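Planejamento de compra de equipamento para a célula de separação e embalagem

Relatório de projeto, disciplina de Automação Aplicada

1. Objetivo

Este relatório apresenta o plano de compra de equipamento para uma pequena célula automatizada de bancada. A tarefa escolhida foi o acondicionamento de pilhas de papelão ondulado em caixas plásticas, que hoje é feito à mão. O trabalho do semestre não incluiu a montagem. O que se pediu ao grupo foi levantar necessidades, comparar propostas, fechar um orçamento e dizer o que deve ser comprado primeiro.

O teto definido para a primeira fase foi de 1338 euros, sem contar o braço, que já existe no laboratório e foi cedido para o projeto. Esse valor tem de cobrir a garra, a câmera, a fixação na bancada, o cabeamento e uma reserva para peças de desgaste.

2. Levantamento da tarefa manual

Antes de pedir cotações, observamos a tarefa feita por uma pessoa. Interessava saber onde as mãos apoiam a pilha, quanto espaço sobra na bancada e que objetos ficam por perto. A bancada é de aço inox e é compartilhada com outras atividades, de modo que o equipamento precisa ser retirado sem ferramenta especial.

A pilha é o ponto difícil. As folhas são finas e o conjunto só se mantém em bloco se for pressionado pelos dois lados. Uma garra de dois dedos estreitos pega as folhas do meio e deixa as outras soltas. Nos primeiros ensaios com dedos impressos, de 6 centímetros de comprimento, a pilha abriu na parte de baixo em quase todas as tentativas.

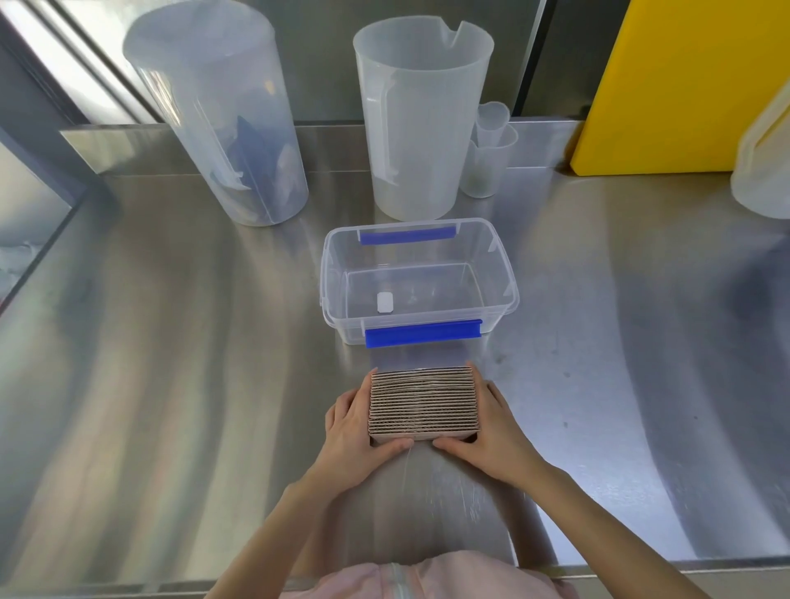

Núcleo de Automação e Robótica Estudantil – Equipe de Célula de Bancada

Com as mãos, a pilha fica presa dos dois lados, e a esquerda ainda abre os dedos ao longo da face inferior. Esse apoio por baixo entrou na especificação da garra como requisito obrigatório. A caixa de destino é transparente, retangular, sem tampa e tem presilhas azuis nas bordas longas, que ficam dobradas para fora. O braço terá de descer por cima e evitar essas presilhas, o que limita a abertura máxima da garra durante a entrada.

Os recipientes de medida e a tábua amarela ao fundo pertencem ao uso normal da bancada. Decidimos não exigir que a bancada fosse esvaziada. O plano considera uma zona proibida na parte de trás, e o alcance do braço será limitado por software.

3. Requisitos

A partir do levantamento, os requisitos para compra ficaram assim:

- garra de dedos largos, com abertura ajustável e apoio inferior;
- controle de força, para não amassar a ondulação do papelão;
- câmera fixa superior, com suporte regulável;
- iluminação difusa;
- base de fixação removível, sem furar o tampo;
- cabos com conector de engate rápido.

A iluminação difusa não estava na primeira versão da lista. Foi incluída depois, porque o inox escovado devolve a luz em faixas largas e a caixa transparente deixa ver essas faixas através das paredes. No teste com a câmera emprestada pelo laboratório, o programa de detecção confundiu o reflexo com a borda da caixa. Uma alternativa mais barata seria cobrir parte do tampo com um tapete fosco. O tapete também foi orçado e ficou como item da primeira compra.

4. Propostas recebidas

Pedimos propostas a quatro fornecedores. Todos receberam o mesmo texto de especificação.

A Pliritz ofereceu uma garra elétrica com dedos intercambiáveis e controle de força. A proposta é completa e traz o desenho da flange, que é compatível com o braço do laboratório. O preço consome a maior parte do orçamento, e o prazo de entrega informado é de 60 dias.

A Fevska trabalha com garras pneumáticas. O preço da garra é mais baixo, mas seria preciso comprar compressor e válvulas, e o ruído é um problema na sala. Somando tudo, a diferença em relação à Pliritz quase desaparece. A proposta foi descartada.

A Marchuk enviou cotação apenas para câmera, suporte e iluminação. O conjunto atende aos requisitos e o suporte pode ser preso na parede ou em um poste de mesa. Escolhemos o poste, para não depender de autorização de obra.

A Sondden cotou a base de fixação e os cabos. A base prende na borda do tampo por aperto. Falta confirmar se a mordida do grampo serve para a espessura da borda, que ainda não medimos na parte dobrada. Este ponto está em aberto e precisa ser resolvido antes do pedido.

5. Orçamento

A distribuição proposta reserva aproximadamente 70% do valor para a garra da Pliritz. O restante cobre, nesta ordem, o conjunto de câmera e luz, a base de fixação, os cabos e o tapete fosco. A reserva para peças de desgaste ficou pequena. Em compensação, os dedos podem ser impressos no próprio laboratório, e o filamento não sai deste orçamento.

Não incluímos frete no cálculo inicial. Foi um erro do grupo, corrigido na segunda versão da planilha. Com o frete, a compra do poste de mesa só cabe se o pedido da Marchuk for feito em conjunto com o de outra equipe. A conversa com essa equipe já começou.

Também ficou de fora a compra de caixas adicionais. Para os ensaios basta a caixa atual, desde que a altura não mude.

6. Ordem de compra

A garra deve ser pedida primeiro, por causa do prazo. Enquanto ela não chega, o grupo pode montar câmera e iluminação e calibrar a detecção da caixa. A base vem em seguida, depois da medição da borda. Os cabos são comprados por último, quando o trajeto estiver definido.

A planilha foi fechada na terça-feira, 3 de fevereiro, e entregue à coordenação do laboratório com as quatro propostas em anexo.

7. Riscos e pendências

O maior risco é o controle de força não ser fino o bastante para o papelão. A ficha técnica da garra informa a força mínima com os dedos originais, e os nossos serão mais largos. Pedimos à Pliritz uma unidade de demonstração e aguardamos resposta. Se a demonstração não for possível, recomendamos comprar a garra com cláusula de devolução.

O segundo risco é a variação das pilhas. Não há altura padrão, e o programa terá de medir cada uma antes de fechar a garra. Isso pode ser feito com a mesma câmera, mas o tempo de ciclo aumenta. A estimativa desse tempo fica para a próxima fase, junto com o desenho final dos dedos.

Comentários

Leitor 1: Vocês chegaram a cotar garra de vácuo? Para papelão costuma ser a primeira opção.

Equipe: Vimos no começo. A ventosa segura a folha de cima e as outras ficam na bancada, então não pedimos proposta.

Leitor 2: Meçam a borda com paquímetro em mais de um ponto. Na nossa bancada a dobra do inox não era igual de ponta a ponta e o grampo ficou torto.

Leitor 3: A planilha com frete está disponível? Queria usar o mesmo modelo no projeto da minha turma.

Equipe: Está na pasta da disciplina, segunda versão. A primeira ainda está lá, não usem essa.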